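The chess clock is ruining my backgammon

The Bratu Open has put clocks on every table from the first round, and I would like to register a complaint while I still have the seconds to spare.

I know the argument. Rodica Bogdan, who has directed the thing for longer than I've been losing in it, made it to me over a bad coffee in January. Slow players hold up the draw. Last year one match to 3 points ran past midnight, and I won't say who was in it, except that I was ahead for most of it.

Fine. But backgammon is a game of dice, and half its pleasure is the long stare after a terrible roll. You look at the 6-5. You look at your opponent's prime. You consider your life. Take that away and what's left is moving checkers quickly, a thing my phone already does better than I do.

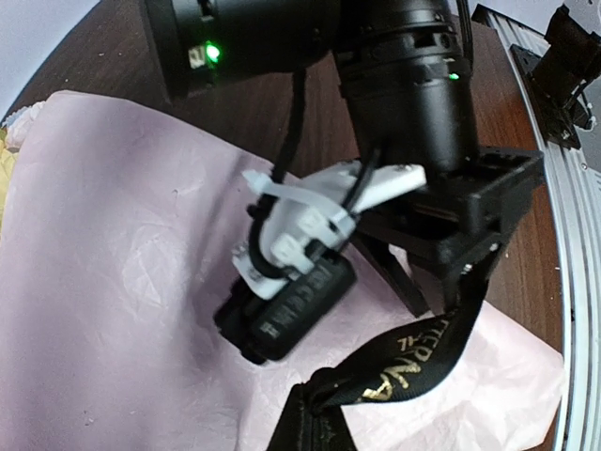 Black strap with gold lettering, over the pink paper.

The clock also rewards the wrong people. Tamara Ilie plays from memory and can turn a cube before I've finished sighing at it. Good for her. Sorin Surdu, who has the best doubling judgment in the room, went out in the second round with a won race on the board and no time left. He took it well. I took it badly on his behalf.

A modest proposal: keep the clocks in a drawer until a match runs late, then bring them out. Vestalar has done it this way for years with 800 players' worth of grumbling and no riots that I've heard of. The entry fee could even stay where it is.

Rodica says she'll think about it. I told her to take all the time she needs.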